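Briltik

From the Robotics Reference Wiki

Briltik is a hand-held gripper kit sold by Clomley for recording human demonstrations of household tasks. The recordings are meant to be used as training data for robot arms. Each kit has two grippers, one for each hand, along with printed markers and a license for the company's upload software. Clomley also sells recording as a service, in which its own crews do the work and the customer receives only the finished files.

Background

Clomley began as a reseller of industrial grippers and moved into data collection after buying the rights to an earlier tool called Purow. The Purow was a single gripper with a trigger handle. Briltik keeps the same general idea and adds a second hand. The company describes it as a new design, though the Purow manual and the Briltik manual share most of their text, including one spelling mistake in the section on jaw pads.

Design and use

The operator holds a gripper in each hand and carries out a task such as wiping a surface or moving small items. A camera on the gripper records the view past the jaws. Square black-and-white markers help the software work out where the tools are in relation to each other. A head-mounted device may be worn as well, but it is sold separately and does not appear in the base price.

Clomley promotes the kit for use in kitchens, bedrooms and bathrooms, and says that one person can be trained in a single morning. The claim is hard to judge. The company has not said what counts as trained, or how many recordings from new operators are thrown out. Sessions are often run with several people working in one room, each with a separate rig – a cheap way to fill a quota, and one that may leave a data set with a great deal of one room in it.

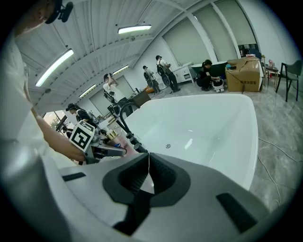 Chege has argued on the article's talk page that this concern is overstated, and that a crowded room is useful to a robot that will one day have to work near people. The same comment holds that the number of rooms matters less than how different the tasks are, and that buyers can ask for a room list before they sign. Other editors have replied that the room list is offered only to customers of the full service.

Claims and criticism

The product sheet dated 27 October 2023 states that a sample collection of 2716 recordings was enough to teach a robot arm three bathroom tasks. No success rates were given. The sheet does not name the arm, and the sample collection has not been released, so the result has not been repeated outside the company.

Buyers have also raised more ordinary complaints. The rubber jaw pads wear down and must be ordered from Clomley in packs of two. Markers printed at home are not covered by support. The upload software stops working when the license runs out – a point found in the terms of sale but missing from the product page.

Availability

The kit is sold directly by Clomley, with no trial period. Purow parts are still listed but do not fit the current handle.

See also

Purow
Hand-held grippers
Teaching by demonstration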